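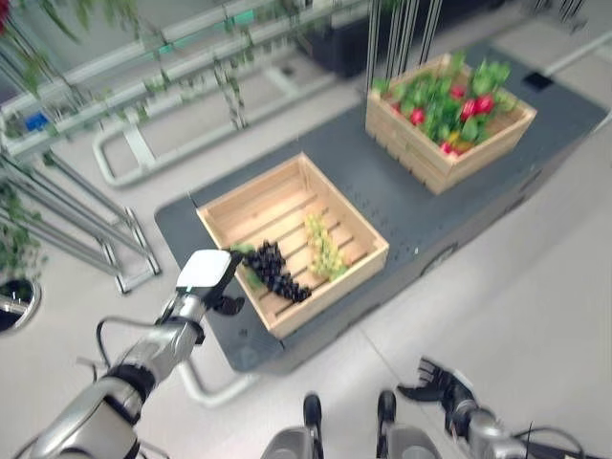

How to score a cricket match with a pencil and a paper book

I learned to score because our second team, Bradus, lost its scorer one January and I was the only one at the meeting with a pen. Two seasons on I love it, and I still do it on paper even though the league would quite like us all on tablets!

Before the toss

Get both team lists and write the names in full. Fahad Baloch plays for Casmont, and so do his brother and his cousin, so "Baloch" on its own is no use to anyone. Put down the ground, the start time and the number of overs too. Take two pencils and a decent rubber.

Step 1: Learn the marks

A dot is a ball with no run. Runs off the bat go down as plain numbers. A wide is a cross, a no-ball is a circle, and if they run extra on a wide you add a dot in the corners of the cross for each one. Byes are a triangle pointing up, leg byes a triangle pointing down (I mixed these up for a whole month).

Step 2: Write every ball twice

Each ball goes in the bowler's box and on the batter's line. Do the bowler first -- always in the same order -- then the batter, then cross the runs off the running total. Byes and leg byes don't go against the bowler, but wides and no-balls do.

Step 3: Answer the umpire

When the umpire signals, wave or put your hand up so they know you've seen it. They'll wait for you. If you've lost track, keep your hand down until you've caught up.

Step 4: Check at the end of the over

Agree the total with the other scorer out loud. "100 for 2, last over cost six" is plenty. If you differ, sort it out between overs, while you both still remember the wide that caused it.

Step 5: Balance the book

At the close, add up the batters' runs plus all the extras. Then add the bowlers' figures plus byes and leg byes (and any penalty runs). Both should match the total on the board. When they don't, I look at the no-balls first, and that's nearly always where mine has gone wrong.

Our next home game is against Fovska on Sun 19 April, and there's a spare chair in the score box if you fancy a go.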